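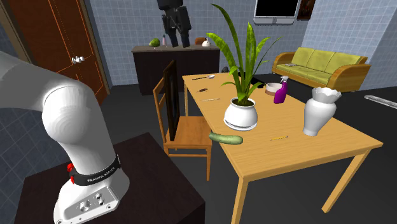
*Table with potted plant and cucumber. Rendering.*

**Wanted: home cooks and gardeners for the Druvton pickle & preserve study, starts July**

We're looking for people who put up their own vegetables at home. Cucumbers mostly, but beans, beets, green tomatoes, peppers all fine. You keep a log, you give us some jars, we pay you. Details below, please read the whole thing before you email, we get a lot of the same questions.

## What it is

Druvton is a small food writing and recipe testing outfit. We're putting together a book on home pickling and need real kitchens. Our own test kitchen is one stove and three people who all like too much dill. So the recipes need to go out to other people, with other water, other salt, other shelves.

You'd get a packet of recipes by mail. Pick from the list, make them at home, write down what happened. Bad batches count. Mushy, cloudy, too salty, kids wouldn't touch it, we want all of that.

## Who we want

- Adults, 18 and up
- You have a kitchen you can use whenever you need it
- Some experience. Doesn't have to be a lot. If you've done refrigerator pickles a few summers running you're fine
- A few complete beginners too, say so in your email
- You can read and write English well enough to keep notes, spelling not important (see this ad)
- Gardeners especially, but farmers market or supermarket produce is OK

We're short on people who live in apartments and people with well water. If that's you please apply even if you're not sure about the rest.

Can't take: anyone who sells pickles for a living, anyone who's had a recipe published with Wolevow or another cookbook house. Sorry. Contract thing.

## What you'd do

1. One phone call before you start, to go over the basics and your equipment
2. Make 8 batches over the season, your choice of which, at least two of them fermented
3. Fill in a log page for each. Date, produce, salt, where the jar sat, how it tasted
4. Hand over 2 jars from each batch, drop off or we pick up
5. Come to one group tasting at the Flokholm hall, Thursday evening, 6:30 to 9

Batches are small, a quart or so. Most people who did the trial round last year fit it into a weekend morning. The fermented ones need a look every day, takes a minute.

The tasting is not optional. It's the part we need most. Kids welcome, there's a side room, bring something for them to do.

## Pay

$700 for the full season. Half once your fourth log page is in, the rest after the tasting. Checks only, takes our bookkeeper a week or so.

On top of that we send the jars, lids, salt and a kitchen scale. Scale is yours to keep. Produce and vinegar you buy yourself, keep the receipts and we pay it back up to the limit in the packet.

If you drop out partway thats OK, you get paid for the batches you finished. Just tell us, don't dissapear.

## Safety

Everything in the packet is either a fridge pickle, a standard ferment or a water bath recipe with tested acid levels. No pressure canning. Please don't change the vinegar or salt amounts, change the spices all you like. If something smells wrong, toss it, write it down, move on. You won't lose pay for a tossed batch.

Tell us about food allergies up front. Mustard and celery seed are in a lot of these.

## How to apply

Email or letter, short is good. Include:

- name, phone, best time to call
- what you've pickled before, or "nothing"
- where your vegetables come from
- city water or well
- anything you can't eat

No resume. No photos of your pantry needed although people keep sending them and they're nice.

Mail goes to Druvton, Szénási Building, Room 413. The door buzzer is broken, so if you're dropping a letter off in person use the slot by the stairs. Phones are on from 10 to 3 weekdays but email is faster right now.

We fill places as good applications come in, so sooner is better. You'll hear back either way. If you applied for the trial round and didn't get in, apply again, we have more room this time.

Packets go out the first week of July.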